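首页 课程项目 实验记录 下载 关于

Prerance 小组项目报告:给“捡地上垃圾”这件事攒示范数据

提交日期:2019年7月8日
阅读时间 11 分钟

先说结论,省得翻到最后。计划采 700 条,实际进训练集的 420 条。模型能跑,纸团类物体还行,瓶子一般,小的扁的东西基本不行。报告主要写数据怎么来的,模型部分写得少,因为模型基本是照搬现成的行为克隆,没什么可讲的。代码和数据清单在附件。

一、题目和范围

开题的时候写的是“家庭环境下的整理”,太大了。四月份中期检查被批了一次,改成现在这个:客厅地面,几样随手丢的东西,一个垃圾桶,机器人把东西捡起来放进桶里。不含桌面,不含沙发上的东西,不含拖地。

为什么选这个。一是动作短,一条示范不长,坏了重来不心疼。二是物体便宜,纸团瓶子随便换。三是看着简单其实里头问题不少,地毯上有花纹,东西小,从头部相机看下去和花纹混在一起,夹爪又要贴着地面走。组里一开始有人觉得太简单,采完第一批就不说了。

学习方法不是重点,但采集的格式是跟着它定的,所以简单提一句:输入是头部相机加手腕相机的图像和关节状态,输出是下一小段关节目标和夹爪开合。一条示范就是操作员遥控做完一次,全程同步录下来。

二、场地

用的是 Bråten 样板间的客厅,别的组也在用,时间要抢。好处是家具是真的家具,沙发茶几窗帘都有,不是实验室那种白桌子。坏处是光会变,窗户在一侧,上午和傍晚拍出来是两个样子。后面专门讲。

布置规则写在下面,每次开录前照着检查:

- 垃圾桶放地毯上,套好袋子,袋口翻到桶沿外面。袋子塌进去那条就废。
- 待捡物体撒在桶附近,手臂够得着的范围里。底盘不动。底盘要动的话状态维度要改,没时间了。
- 物体之间至少隔一个夹爪的宽度。后期放宽过,见第五节。
- 茶几不许挪。挪过一次,忘了挪回去,那一批单独打了标记。
- 人不进机器人前方的视野。影子也尽量不要。
- 沙发上的靠垫摆成什么样无所谓,反而希望它变。

物体清单:纸团(白纸揉的,松紧不一)、透明塑料瓶、瓶盖一类扁的小圆物件、零食包装。后来还加过纸巾,太软,夹一下就变形,遥操的人也夹不稳,删了。

纸团要重新揉。一开始图省事一直用同一个,结果模型像是把那个纸团背下来了,换一个就犹豫,手在上面悬着不下去。改成每 6 条换一个新的,好很多。这条建议写给下一届。
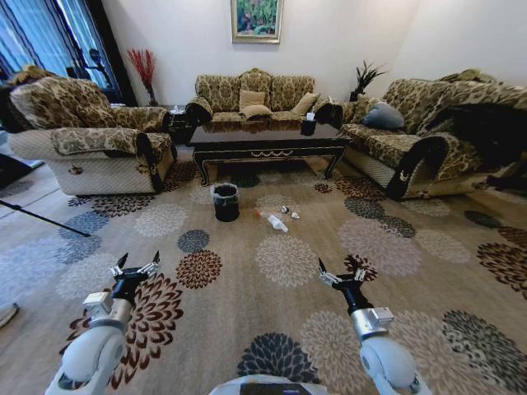
三、采集流程

遥操软件用 Clakitz,录制和打标用 Cesotis。两个东西本来不认识对方,中间写了个转换脚本,丑,但能用。

一条示范的步骤:

1. 两臂回到起始位,夹爪张开。起始位故意加一点随机偏移,不要每次一模一样。
2. 布置员摆东西,摆完退开,喊“好”。
3. 操作员按开始。先停一小会儿再动,不然开头的图像经常是花的,时间戳也对不齐。
4. 选离哪只手近就用哪只手。中间位置的,操作员自己定,但是不许中途换手。
5. 下探,夹住,抬起来,确认没掉,再往桶上方走。
6. 到桶口正上方再松。不许扔。
7. 松开以后手臂抬高,退回来,停。按结束。
8. 布置员在表上记成功、失败、可疑。

第5步的“确认没掉”说一下。最开始没有这一步,操作员眼快手快,夹住就走,一气呵成。看着漂亮。但是模型学出来就是不管夹没夹到都往桶那边走,空着手过去松一下,再空着手回来,特别认真。后来要求抬起来以后稍微停一下,让手腕相机里能清楚看到指尖之间有没有东西。每条多花一点时间,值。

第4步不许换手也是吃过亏的。同一个位置的东西,一会儿左手一会儿右手,模型取了个平均,两只手都往前伸一点,都不到位。这个在行为克隆里应该算常识了,我们是看到两只手一起发呆才想起来去查文献。规则改成:明显偏左用左手,明显偏右用右手,中间一条窄带里尽量不放东西。牺牲了覆盖,换来能训。

两个人一班,一个操作一个布置,中间对换。操作久了手会抖,而且人会开始走捷径,轨迹越来越像。我们规定觉得烦了就换,没定死时间。事后看应该定死,因为没人会主动承认烦。

四、相机和同步

头部相机看全局,手腕相机看近处。两路缺一不可,试过去掉手腕那路,夹取成功率掉得很明显,尤其是纸团,因为手下去以后自己就把纸团挡住了,头部相机里只剩一只手背。

去掉头部那路呢,手腕相机在起始位基本看不到全部物体,不知道往哪去。所以两路都留。

几个坑:

(a)时间戳。两路相机各走各的时钟,Clakitz 那边的关节状态又是第三个钟。头几天录的数据事后对齐,对来对去总差一点,表现是夹爪在图像里还没合上,状态里已经合上了。最后办法很土,每次开机以后先让夹爪空合一下,用这一下当对齐点。头几天的数据能救的救了,救不了的丢。

(b)曝光。自动曝光关掉了。开着的时候手一靠近浅色地毯,画面整个暗一下又亮回来,模型拿这个当信号用了没有不清楚,但是心里不踏实,关了。

(c)运动模糊。手腕相机动得快,背景容易糊。起初想让操作员放慢,放慢以后轨迹又很不自然,走走停停的。折中:移动时正常速度,离物体近了再慢。模糊的帧没有剔除,部署的时候也会糊,留着。

(d)镜头脏。手腕离地近,会沾毛。每次换班擦一下。忘了擦的时候看图能看出来,有个灰点一直跟着手走。

(e)磁盘满。录到一半满了,软件不报错,文件是好的,打开是空的。丢了半天的量。后来加了个检查脚本,每条结束以后读一遍再让继续。应该第一天就加。

五、多样性

这部分花的时间比采集本身少,但现在回头看最该多花时间。

位置:一开始是随手撒。人随手撒东西其实很有规律,自己不知道。把头部图像里的落点画出来,一大团都挤在桶的一侧,另一侧稀稀拉拉。后来打印了格子,抽签决定放哪格。麻烦,但是图一下就均匀了。

朝向:瓶子最要紧。瓶子躺着,瓶身朝哪个方向,决定夹爪要不要转手腕。横着竖着好办,斜的最难,操作员自己也会转过头。瓶子失败多,一大半是这个原因。瓶盖那头和瓶底那头也不一样,夹到瓶盖附近容易滑。

背景:地毯有大朵的圆花纹,深浅都有。浅色纸团掉在浅色的地方,在头部相机里很不显眼。这种我们特意多采了一些,放得越难看见越好。早期版本模型会去夹花纹中间的深色小块,对着地毯认真地夹一下。加了这批以后少多了,没有完全消失。

光照:窗帘开、半开、关,都有。灯开和灯关也有。傍晚那一段采得最少,大家要赶末班车。测试的时候傍晚果然最差,没什么可解释的。

密度:后期把“至少隔一个夹爪宽”放宽了,允许两样东西挨着。夹一个会碰到另一个,另一个滚走,操作员追过去。这种条数不多,但模型从里面学到了“东西会动,要重新看”,是全部数据里性价比最高的一批。个人感觉,没做消融,来不及。

失败再恢复:夹空了再夹一次,这种示范一开始全部当失败丢掉了。后来想想不对,部署的时候模型肯定会夹空,没见过怎么办。于是从表里把它们捞回来,重新看录像,凡是最后成功的都留。另外又故意采了一批,先偏一点下去,再修正。故意偏的不太像真的偏,操作员手上有数,偏得很克制。

六、筛选

筛选标准写三条,执行起来全是边角情况。

- 物体最后进桶。搭在袋口上算不算?最后定的不算。
- 图像和状态完整,没有掉帧超过阈值的。
- 轨迹里没有人手介入,没有碰到茶几。

两个人各看一遍,意见不一样的第三个人看。前一周意见不一样的特别多,主要是“可疑”这一栏被当成垃圾桶用了,什么都往里填。后来要求填可疑必须写原因,马上就少了。

Cesotis 的打标界面只能按整条打,不能按片段打。我们想标“接近、夹取、搬运、释放”四段,只能在备注里写时间点,再用脚本解析。备注里有人用中文冒号有人用英文冒号,解析脚本为这个改了好几版。

夹取这一段看得最细,主要看手腕相机,慢放。看指尖合上的时候东西在不在中间,抬起来以后还在不在。夹着一个角的纸团也算成功,只要没掉。夹太深,把地毯一起捏起来的,算可疑,这种力矩会突然上去,曲线上很好认。
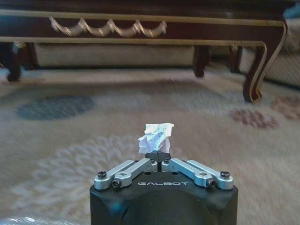 失败的示范要不要一起放进训练集?

分情况:最后自己恢复并且做成的放进去,没做成的不放,单独存一个目录。行为克隆会照着学,把没做成的放进去它就照着没做成。以后如果换成能利用负样本的方法,那个目录可以拿出来用,所以没删。

七、训练和测试(简)

训练在学院的机器上排队跑,用同一套超参,没调。先用一半数据训一版,再用全部训一版,想看数据量的影响。测试物体分见过的和没见过的,纸团每次现揉。

现象写一下,数字在附件表格里:

纸团。全量比半量好,而且动作更果断,半量那版经常在上方来回找。没见过的纸(彩色的,带字的)也能夹,说明揉纸团多样化有用。

瓶子。斜放的还是差。半量和全量区别不大,所以不是单纯加条数能解决的,要加的是斜放的条数。动作上能看出它想转手腕,转得不够,瓶子从指尖侧面滚开。

扁的小圆物件。差。指尖要几乎贴地,差一点就夹不到,再低一点就顶地毯。遥操的时候人也经常要试几次,示范本身就不干净。这个我们觉得可能要换指尖,或者干脆从清单里拿掉。

释放。放进桶这一步比预想的稳,很少放偏。桶的位置变化不大可能占便宜了。换了一个离得远的桶位试,手伸到头也没到,原地松开,东西掉在桶前面。范围外的事情它不知道自己不知道。

傍晚。差,前面说过。

八、问题和反省

1. 条数没到计划。一共采了 11 天,其中有两天几乎全在修同步,还有半天磁盘的事。计划的时候按每天都顺利算的,不现实。

2. 采集和训练应该交替着来。我们是前面埋头采,后面才第一次训练,一训就发现“空手走过去”那个毛病,那时候已经采了不少了。如果采一小批就训一次,规则可以早点改。

3. 操作员风格差别大。同一个组的人,有人习惯从正上方直下,有人喜欢斜着进。混在一起训没有崩,但是分开训各自更干净。要不要统一风格,组里没吵出结果。我倾向于只统一接近的最后一小段,前面随便走。

4. 记录表。纸质表加电子表两份,对不上。下次只留一份。编号用软件自动生成的,不要手写,手写的 1 和 7 分不清。

5. 场地复位没有拍照留底。应该每天开工前拍一张对照,靠记忆复位的结果就是桶慢慢往沙发那边漂。漂也算多样性吧,但不是我们控制的。

6. 安全。急停按过几次,都是手臂快碰到茶几。没有碰坏东西。急停以后要重新回零,回零完起始位会有一点点不同,这个差别也进了数据里。

九、如果再做一次

先定测试,再定采集。把测试要考的位置、朝向、光照列成表,采集照着表补。我们是反过来的,采完了才发现想考的东西没采够。

斜放的瓶子单独开一批。傍晚单独开一批,排班的时候就排进去,别指望有人自愿。

纸团继续勤换。带颜色的纸多加点。

转换脚本重写。现在这个除了写的人谁也看不懂,写的人说自己也快看不懂了。

底盘可以考虑放开,哪怕只能前后动。够不到的地方太多。

附件目录:数据清单;筛选标准全文;格子纸打印稿;测试结果表;转换脚本(勿笑)。

相关内容
Clakitz 安装与手柄映射说明
Cesotis 备注字段格式约定(第二版)
Bråten 样板间借用须知
Prerance 中期检查记录
手腕相机擦拭和标定步骤

最近更新
夹爪空合对齐:脚本与用法
关于“可疑”一栏的填写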